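Print this page | E-mail this page

Workshop tips: working alongside automated handling

Updated 7/27/21

These notes are for people whose bench work now includes recording or supervising handling jobs for the automated cells. They were collected at the Virnon site after the first Votura cell went in, and replace the loose sheets that were kept by the bench. Compiled by Nnamdi Bashir, Lestent workshop support.

Before the shift

Clear the bench to the depth of your forearm. Items left at the back edge are the ones that get knocked when you turn with a hand-held gripper, which is wider than the hand you are used to steering.

Check the fingers. Soft fingers pick up dust, swarf and label adhesive, and a film of any of these changes how a part slips. Wipe the inner faces with a lint-free cloth dampened with water and a drop of washing-up liquid, then dry them. Do not use white spirit or brake cleaner. Both swell rubber, and a swollen finger will not close square.

Open and close the gripper five times with nothing in it. The travel should feel the same each time. If it drags, look for thread or tape at the root of the finger before you reach for lubricant. Oil does not belong anywhere forward of the grip.

Head-worn cameras should be tightened until the bracket does not nod when you look down sharply. A strip of self-adhesive foam inside the band stops it creeping on short hair. Replace the foam when it goes shiny.

During the work

Pick at the speed you would use if you were showing a new starter. Fast recordings look efficient and are of little use, as the cell copies the hesitations and the overshoots along with everything else. If you fumble a part, put it back where it came from and begin the pick again.

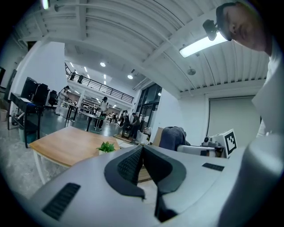

Keep the wrist straight and move from the elbow. Most complaints in the first weeks were of soreness at the base of the thumb, and in nearly every case the operator was squeezing hard through the whole movement. The grip needs firm pressure to close and much less to hold. Change hands or change task every 7 picks trays, whichever the job card gives, and put the tool down fully between trays.

Tags with printed square patterns must stay flat, clean and uncreased. Do not cover them with tape, even clear tape, which throws glare under strip lighting. A scuffed tag should be swapped for a new print of the same number. Order these under stores code 3504.

Talk to people before you start, not during. Anyone speaking to an operator wearing a head camera will get a turned head in reply, and that spoils the take.

What changes in the job

Repetitive tray loading at Virnon has moved to the cell. What is left for the bench is the work on either side of it: sorting mixed returns, clearing jams, judging whether a part is fit to go through, and showing the cell new parts. This is less tiring for the back and more tiring for the eyes. Plan breaks accordingly, and do not count time spent watching a cell as a rest.

Loaders should be put on the rota for jam clearing from the start. They know which parts nest together and which cartons collapse, and that knowledge gets lost if they are moved straight to another area. Keep a hardback book at the cell and write down each stoppage in plain words. The Obi log records a fault number only, and it will not tell you that the carton flap was folded the wrong way.

Pay grades and hours are outside the scope of this page. Questions go to your supervisor, and the revised job descriptions are due in September.

Storage and care

Hang grippers by the body, fingers down and open. A finger stored pinched takes a set overnight. Keep them off radiators and away from sunny sills.

Finger pads are changed at 3000 closures or when the surface pattern can no longer be felt with a fingernail. Change both together. One new pad against one worn pad will twist thin parts as they are lifted.

Charge cameras at the end of the shift and leave the lens caps on. Spectacle cloths are fine for the lenses. Paper towel is not.

Print this page | E-mail this page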